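Unit 4: Surface finish and apparent colour
Course handout, Interior Materials and Specification
Prepared by Jintana Thaweesak

4.1 Scope

Unit 3 dealt with pigment and binder. The present unit deals with the way a coated surface returns light, and why two panels mixed from the same tin can be judged different colours by the same observer. Students should have read the Gallton notes on colour matching before the tutorial. Section 4.5 is examinable; the reading list is not.

4.2 Specular and diffuse reflection

Light striking a coating divides into a part reflected at the outer face and a part that enters the film, is scattered by pigment and leaves again. The first part keeps the colour of the source. The second carries the colour of the paint. A gloss finish sends most of its surface reflection in one direction, so that from other angles the body colour looks deep and saturated. A matt finish spreads the same reflection widely. Some of it reaches the eye from every position, and the colour looks paler and greyer as a result.

Gloss is measured with a glossmeter at a stated angle. The 60 degree geometry is the general one. For low-sheen coatings use 85 degrees, where small differences are easier to separate. A gloss figure quoted without its angle is incomplete and will be marked as such.

4.3 Large plain areas

A uniform coating seldom looks uniform once it covers more than a few square metres. Illuminance falls off with distance from a window or fitting, and the viewing angle changes across the surface. Muted colours of middle lightness, the grey-greens in particular, show this readily. The eye tends to discount slow gradients and notice abrupt ones, so a gentle drift across a wall is usually accepted while a lap mark of much smaller magnitude is reported as a defect.

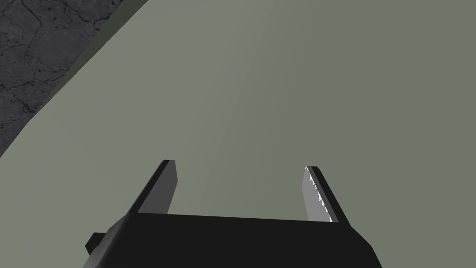 For this reason a specification should state the conditions of inspection as well as the product. The Pastadley schedule used in this course calls for diffuse daylight or its equivalent, viewed square to the surface, with no hand lamp held along the wall. Raking light exposes film build, roller stipple and filled joints that are within tolerance under normal use.

4.4 Metamerism

Two samples are metameric if they match under one illuminant and differ under another. The usual cause is a change of pigment set between batches or suppliers. Greys built from complementary pigments are more prone to it than greys built from black and white with a small tint. Check every proposed match under daylight, warm white LED and the lamp to be installed.

The visible range is taken here as 400 to 700 nm. Reflectance curves for the Janden samples are held in the materials room. Note that samples 17 and 22 cross several times over that range and should be compared under all three sources.

4.5 Practical exercise

Prepare two cards from the same batch, one matt and one satin, and allow both to cure fully. Set the booth to 1000 lux at the card. Record lightness and gloss for each, first with the specular component included and then with it excluded. Explain the difference between the two sets of readings in terms of section 4.2. Visual assessments are made in pairs and recorded before any instrument is used.

Submit to Uthai Phetsri by the end of April. Instrument bookings go through Aaliyah Hawthorne.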